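Getting the house ready for a family wedding

When Reshma Matlala's niece was married from the house in Dorstead, there were six people sleeping in it and one bathroom. The tips on this page come from that week and from two weddings since.

Food beforehand
Cook anything that freezes well a fortnight ahead. Lentil soup, rice dishes and plain sponge all keep. Write the name and the number of portions on each lid, and put what you want first at the top of the freezer. Leave one shelf of the fridge clear for flowers and for whatever relatives bring with them.

Pressing clothes
Iron table linen slightly damp, on the wrong side, and roll it round a cardboard tube. Folded cloths will crease again by the morning. Suits should hang in the bathroom while someone has a hot shower, then be moved to an airy room with the jackets unbuttoned. Test the iron on an inside seam before touching satin.

Marks on the day
Lipstick on a collar: dab with a little washing-up liquid on a white cloth, working inwards, then blot with cold water. Candle wax should be left to harden, lifted with a blunt knife, and pressed between sheets of kitchen paper with a warm iron. Leave silk alone and take it to the cleaner.

Cards and cash
Tips for drivers and musicians go in named envelopes, sealed the night before. Give them all to one person. Bank cards are best kept away from the envelopes, in a wallet that fastens.

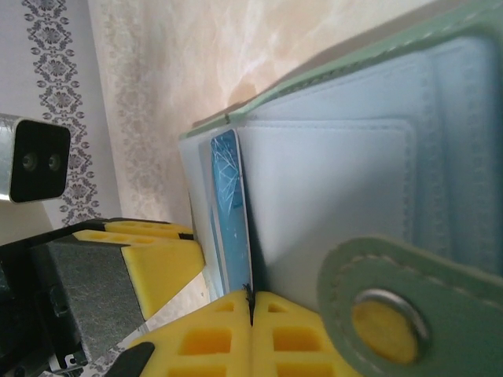 Green leather card wallet with a snap fastener on the strap.

Wipe leather with a barely damp cloth and dry it away from radiators. Go easy on polish near pale stitching, as it can stain the thread.

Chairs and tables
Borrowed chairs need a strip of masking tape under the seat with the owner's name. Tumelo Hlongwane lent us his for a hall meal with 200 guests and got three of them back from the wrong street. Stick felt pads on the feet if the floor is wood.

Afterwards
Soak glasses in warm water with a spoonful of white vinegar and dry them with a linen cloth. Rinse the tablecloths in cold water the same night, even if the proper wash has to wait until the guests have gone.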